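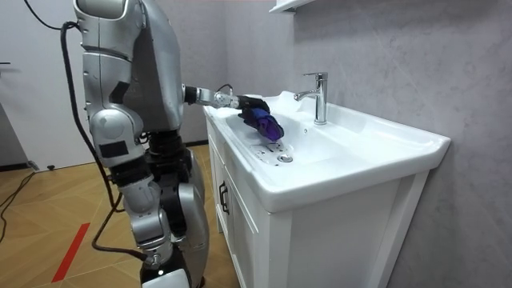
Balance Transfer

The envelope said Perron on the front and she knew before opening. Thick paper. They only use the thick paper when they want something.

Zero percent for the first stretch, then a number in small gray type she had to hold up to the kitchen light. Transfer any balance. Earn on groceries, gas, travel. Travel! She hadn't been past the Willside exit since the wedding.

She owed 2842 on the old card. Knew it the way you know your own phone number. It went down a little every month and then the car did something and it was 2842 again, or near enough, and this month it was exactly that, same as last February. She'd checked. Same number, to the dollar. Like it had been waiting for her.

So. Sunday night. Kids asleep, or quiet. She got out the laptop with the bad hinge and typed in the code from the letter.

Name. Address. Income, which she rounded up, then felt sick and rounded back down. Mother's maiden name. Two kinds of ID. The little wheel went around.

Approved. Limit 4000.

She sat there. Four thousand dollars that wasn't hers, and her first thought, very first, before the old balance, before the car, was the train. There was a picture on the Perron page of a train going along some lake. You could get there on points. It said so. Forty stops, sleeping car, breakfast on a tray.

Move the balance, the page said. Amount?

She put in 2842. Took it out. Put it back in.

What was left over would cover the train, one way anyhow. She did it on the back of the envelope, pressing hard. One way for one person. Then one way for three, and that was that for the train.
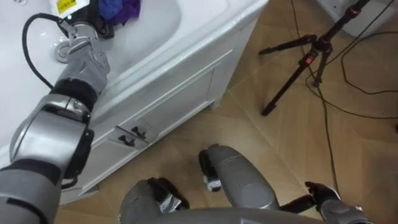 Willside Writers, Tuesday Evening Group

Her sister called in the middle of it. Her sister always called in the middle of it.

"What are you doing?"

"Nothing. Bills."

"Is it the Perron one? I got the Perron one. Don't do the Perron one, there's a fee."

"Where's there a fee?"

"On the transfer. Page two. Turn it over."

She turned it over. There was a fee. She read it with her finger under the words like she was in second grade.

"You still there?"

"I'm reading."

"I went with Mirnix. No points but no fee. You don't get anything, you just owe less."

You just owe less. Her sister could say a thing like that with her mouth full. She was eating something, crackers probably, you could hear the sleeve.

"They've got a train," she said.

"Who's got a train?"

"Perron. On the points."

Quiet. Crunching stopped.

"A train to where?"

She scrolled back up to look. Lavov, it said under the lake. She'd never heard of it. Said it out loud and it sounded like somebody clearing thier throat.

"Lavov," her sister said. "Is that a real place?"

"There's a lake."

"Huh."

Neither of them hung up. Upstairs somebody got out of bed, crossed the hall, ran the water, went back. The page had one of those clocks on it, session will expire, fifty seconds, forty nine. The box still said 2842. The button under it was green.

"How much is the fee," her sister said, "like in actual money?"

She found the calculator. She had to start over twice becuase the 8 stuck.

"Hang on," she said. "Hang on, I'm doing it."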